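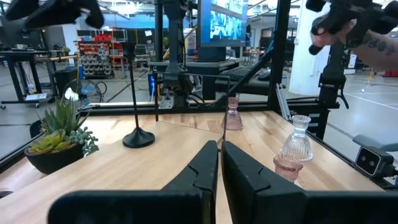

4.2 Who reads the bishop's letter?

Figure 3. Tabletop with potted succulents and a small pink glass vase.

I went into the Bivden parish archive expecting dull paperwork, and I came out with 295 pastoral letters and a sore neck. Konrad Rainer and I coded 114 of them by hand (the rest were too faded to read), and nine dealt openly with a priest being moved. Nine! Most talked about roofs, fasting or the April collection. Flurina Lehner, working on the Jirton letters, found much the same mix — though her bishops wrote longer sentences. I'd be careful with that match, because the two dioceses shared a printer for years and may well have shared drafts too. I come back to the drafts in 4.3.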